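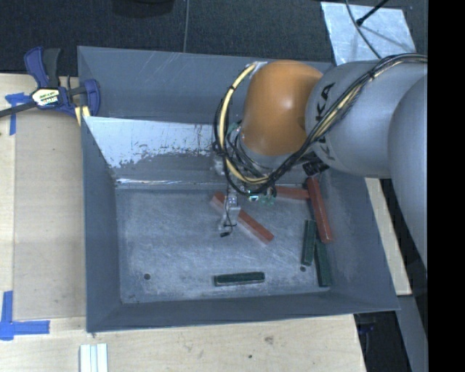

Benden folding workbench: six months in a small garage

6 min read

I bought the Benden folding workbench in September to replace a pair of trestles and an old door. The door had served me well enough but it took up the whole back wall of the garage, and the car had to live on the road. I wanted something I could fold away at the end of a Sunday and still saw on without it walking across the floor.

It cost 265 pounds from Trarden, delivered. The smaller version is a good deal cheaper but has no vice, and I would have ended up buying one separately.

Putting it together

The bench comes in one flat box. It is heavy, and the driver left it at the end of the drive, so have somebody with you on the day. The legs are already fitted. You bolt on the lower shelf, the vice and the two side brackets, and the only tools you need are a 13 mm spanner and a cross-head screwdriver. The spanner in the box is stamped steel and rounded off the second bolt, so I used my own after that.

The instructions are drawings with no words. Step four shows the brackets the wrong way round. If you follow it, the top won't fold past halfway, and you have to take both brackets off again. Fit them with the slot facing the wall side. The whole job took me an evening, including undoing step four.

The top

The top is beech-faced board, 94 cm high when the legs are locked. I am fairly tall and find that right for planing and a little high for hand sawing. The height can't be changed. A shorter friend, Ornella Melis, tried it for cutting a mortise and asked for something to stand on.

It was flat when it arrived. I checked it with a long straight edge in September and again last week, and there is now a slight dip near the vice, enough to see light under the edge. It doesn't bother me for shelves and boxes. It might bother somebody who makes drawers.

The factory finish is thin. Glue sticks to it and takes it off when you scrape. I gave mine two coats of hard wax oil in October and glue has lifted off cleanly since then. I would do that before using it at all.

The vice

This is the best part of the bench. The jaws close square and the screw runs smoothly. It opens wide enough for a fence post. The handle drops down out of the way when you let go of it, though it does drop onto your knuckles if you hold it wrongly. There is no quick release, so going from a thick piece to a thin one means a lot of winding.

The jaw faces are bare metal. I lined mine with offcuts of ply, held on with the two screw holes provided.

Folding it

Folded, the bench is as deep as a kitchen cupboard and stands against the wall on its own two feet. You lift the front edge, push in both catches and let the top swing down. The left catch was stiff from new and a drop of oil hasn't helped much. It can be done by one person, but I wouldn't let a child do it, and there is no stop to keep the top from coming down quickly at the end.

The lower shelf has to be emptied first. I hadn't thought about this when I ordered it. I now keep only the sash cramps down there, and everything else has gone back in the drawers.

Steadiness

With the legs locked it doesn't rock. Heavy planing along the length is fine. Planing across it moves the bench a little on my painted floor, and two strips of rubber matting under the feet have mostly cured that. Benden give a load limit of 360 kg - I have had nowhere near that on it.

Compared with the Bravo

I borrowed a Bravo bench for a fortnight before buying. It is lighter, folds faster and has legs you can adjust. It also shook whenever I used a chisel on it, and the vice was plastic-faced and slipped. For painting and general jobs around the house I would have the Bravo. For joinery I would have the Benden again, stiff catch included.

Comments

Aldana Gallardo
Thanks for the note about step four. I had the top jammed halfway and was about to send it back. Does the shelf take a planer, or is it too shallow?

Pete in the shed
Mine has dipped near the vice as well. I put a bearer across underneath and it has come back a bit.

Ornella Melis
I still say it's too high.

msw_turner
Has anyone fitted the Proltetti quick release to this vice? The screw looks like the same thread but I don't want to spend 50 quid finding out.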